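Lirnari open day recordings

Two-arm teleoperated episodes from the July open day at the Zevine workshop. Release 2 holds 3,553 episodes across 9 tasks, all on one tabletop — the ball inflation task is new. 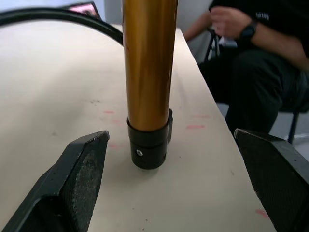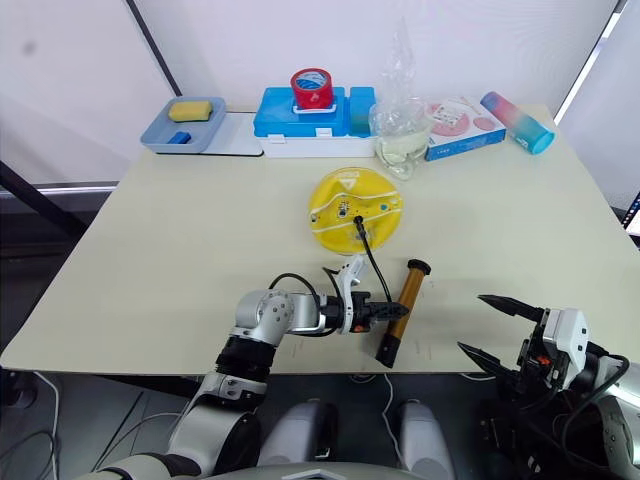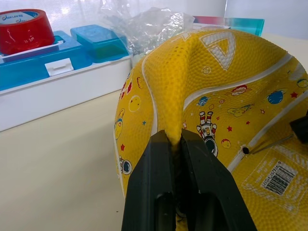

Episodes are stored per task, with one folder per session and 3 camera streams in each. Grasp labels were added by hand at Matubbar. In the ball task, a pinch that pulls the rubber up into a fold between the fingers is labeled "fold", and the needle at the valve gets its own label. Failed attempts are kept.

Known issues: wrist streams start late in session 2. Visitors' voices were removed, so there is no audio.

Load with the Jirine reader, version 3 or later.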